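Terkcombe Institute of Hospitality Studies
Rooms Division Practice, Unit 4 Handout: Loose Textiles on a Made Bed
Issued 2019-10-07. Replaces the sheet distributed in September.

4.1 Scope

This unit covers clothing and small cloths that an attendant finds lying on a bed in an occupied room. Bed making itself was treated in Unit 3 and is not repeated. Students should have read the Jomard House room procedures, pages 2 to 9, before the practical session.

A textile is called loose when it is neither part of the bedding nor put away. The attendant must first decide whether it belongs to the guest or to the house. Guest clothing is folded and left in the room. House cloths are removed. When ownership is uncertain, the item is treated as the guest's.

4.2 Separating Layers

Dark and light textiles often lie together, and a heavy piece may hide a lighter one. The upper piece is lifted first and alone, from a fold well inside its edge. A piece pulled by one corner tends to drag whatever lies beneath it, and the duvet with it. Check what is under the fold before the grip is tightened.

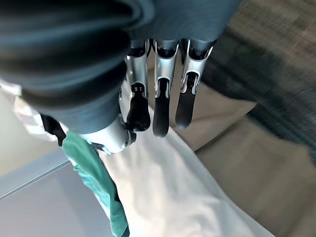 Ruaridh Innes objected in the discussion period that lifting from the middle leaves more creases than lifting by two corners, and that a heavy garment should always be taken by the shoulders. The point is accepted for garments that lie open. Where the shoulders cannot be found without turning the garment over, the inside fold remains the preferred hold for the first lift, and the shoulders are taken up afterward.

4.3 Small Cloths Near the Bed Edge

A small cloth that overlaps the near edge of the duvet should be brought fully onto the bed or taken fully off it. It is not to be left hanging. Cloth that trails below the edge is easily stepped on, and it may carry dust from the floor back to white bedding.

For a cloth that is to stay on the bed, support the hanging portion before moving the rest. Lay it flat, find two neighboring corners, and fold toward the center of the bed. Keep the duvet still with the free hand if it begins to slide.

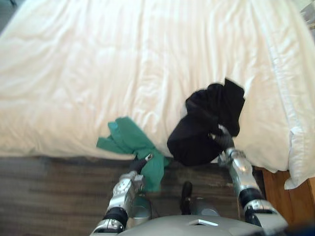 4.4 Placement of Folded Items

Folded guest clothing is placed on the upper half of the bed, clear of the pillow. The nightstand is not used for clothing, even when its top is free — guests expect to find water, glasses and telephones there. A cloth awaiting folding may rest beside a finished item for a short time, provided the two are not stacked.

Teal or green cloths deserve particular attention. The Wokbridge linen list records 1,008 colored cloths in service against 2,576 white ones, and a colored cloth left against white bedding can be mistaken for guest property.

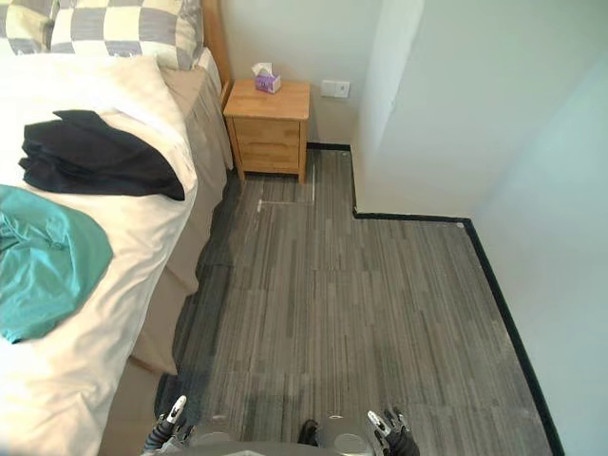
Once the clothing is in place, the duvet is smoothed from the pillow end downward. Folds that bunch beneath the pillow are drawn out before the sides are adjusted. The bed skirt is then checked along its full length, and any pleat caught under the mattress is released by hand.

4.5 Preparation for the Practical

Each student will clear and fold two items on a made bed in Room 441. Bring the Unit 3 checklist. Written notes on section 4.2 are to be handed in at the start of the session.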